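Reference > Automation > Faults and Failures > False hold

Print this article | E-mail this article

False hold (robotics)

A false hold is a fault in which a robot's control software records an object as held when the gripper has closed on nothing, or has closed on something other than the intended object. The term is used mainly for arms with two parallel fingers that work among household or hotel furniture. It is best known from the trials at Loltmont, where a bedside service arm built by Vedau and running the Andusance control software produced the fault repeatedly over the course of one winter.

The opposite fault, in which a held object is recorded as absent, is called a missed hold. Missed holds usually end with the arm stopping or trying again. False holds are treated as more serious, as the arm goes on to the next step of its task and may do so with the fingers caught in a cord, a handle or the edge of a drawer.

Background

The Loltmont site consisted of furnished guest rooms in which arms were tested on small tasks at the bedside: opening and closing a drawer, moving an item from one surface to another, and clearing a tabletop. The rooms were fitted out by Lindemann, which also wrote the task list and kept the fault log. The furniture was ordinary room furniture and was not altered for the trials. Cords and telephones were left where a guest would find them.

The fingers in use at the time were long and tapered, with open windows cut through their sides. The shape keeps the fingers light and lets them bend a little around a curved object. It also means that a finger can flex when it meets resistance from any direction, and that something thin can enter a window. Both properties had been noted in the Vedau manual, which advised operators to keep loose cord clear of the work area.

Mechanism

Andusance decided whether an object was held by comparing two readings, the distance between the fingers and the current drawn by the finger motor. If the motor current rose before the fingers reached their fully closed position, the software concluded that something was between them. No camera reading was used at this step, though a small camera was mounted at the wrist and its pictures were stored.

Three conditions were found to produce a false reading. The first was wear. Fingers that have rubbed against hard edges may no longer meet evenly, so that one part touches while another part remains open. The motor current then rises early, in the same way as it would around a thin object. The second was a sideways load, as when one finger rested against a drawer front while closing. The third was a cord or fabric edge lying across the fingers. In each case the software received a reading that was within its permitted range, and no warning was shown to the operator.

The fault was difficult to see from the operator's position. A gripper that is nearly closed looks much the same whether it holds something thin or nothing at all, and much of the bedside work took place low down, beneath a tabletop or beside an open drawer.

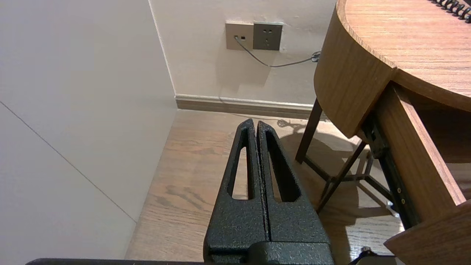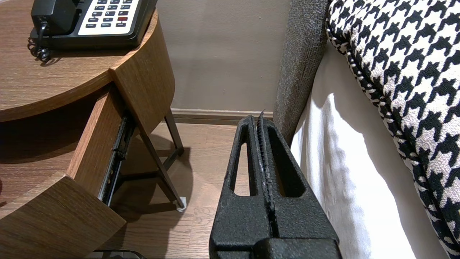 An open drawer leaves its metal slide exposed along the side.

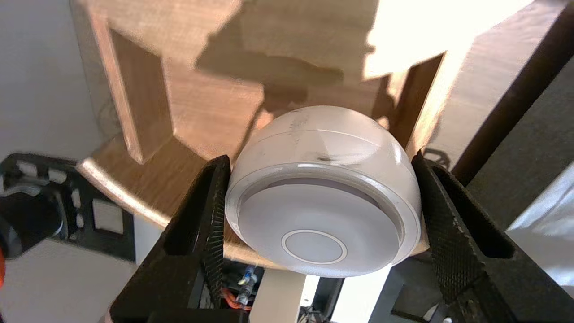

Urszula Kozłowski objected that the word "false" put the blame in the wrong place. In her view the sensors had reported correctly that the fingers met resistance, and the error lay in a rule that allowed resistance of any kind to stand for a grasp. She proposed the name "unverified hold," which appears in some later Lindemann documents but has not replaced the older term.

The Loltmont fault

The fault was first entered in the log in January as a drawer that would not close. The arm had been told to place an item inside the drawer and push it shut. It had not picked the item up, but the software recorded a hold, and the arm lowered its closed fingers into the drawer and opened them there. The fingers spread against the inside of the drawer front. When the arm then tried to withdraw, it pulled the drawer outward along its slide until the force limit was reached and the arm stopped.

The first entry was treated as a furniture problem and the slide was adjusted. After two similar stops, Lindemann asked for the stored wrist camera pictures to be compared with the hold records. The review covered 300 runs and found 13 false holds, 11 of them in tasks that involved the drawer. The remaining cases took place at the tabletop. In one of these the fingers had closed on the coiled cord of a telephone, and the handset was lifted from its cradle when the arm moved away.

No person was hurt. The review nevertheless classed the fault as a safety matter, on the ground that the arm's behavior after a false hold depended on what the fingers happened to be touching. While an object was recorded as held, Andusance also delayed the automatic opening of the fingers after a stop, so as not to drop the object. During a false hold the same delay applied, and a trapped cord, sleeve or hand would not have been released at once.

Large, rigid objects caused little trouble. A rounded item gripped from both sides keeps the fingers well apart, and the gap reading alone is enough to show that something is there. False holds were concentrated in tasks with thin or flat items, where the expected gap was small.

Corrective measures

Work in the rooms was suspended until an interim rule had been put in place. Under this rule the operator had to confirm each hold on screen before the arm was allowed to move away from the pickup point. The rule was effective but slow, and it was withdrawn once the software had been changed.

The revised software added a short lift after each grasp. The arm raises the fingers slightly, opens them by a very small amount and closes them again, and the two sets of readings are compared. If they do not agree, the hold is rejected and the arm returns to its starting position. A second check uses the wrist camera to look for the item at the place where it had been standing - if it is still there, the hold is also rejected.

The delay on automatic opening was removed for all drawer tasks. Vedau added a finger inspection to its service schedule, to be carried out every nine weeks, with replacement of any pair that does not meet evenly along its full length. The advice on loose cord was moved from the general section of the manual to the safety section.

Later use of the term

The expression spread from the Loltmont log to other sites that used the same arm, and then to equipment from other makers. Usage varies. Some operators apply it only to fingers that have closed on nothing, and describe a grip on the wrong object as a mispick. The Lindemann log made no such division, and the original figures include both kinds. Comparison between sites is therefore unreliable unless the definition in use is stated.

Suction grippers can show a related fault when a cup seals against a tabletop instead of an item. This is normally listed under seal errors.

See also

Missed hold
Force limit stop
Finger wear
Cord entanglement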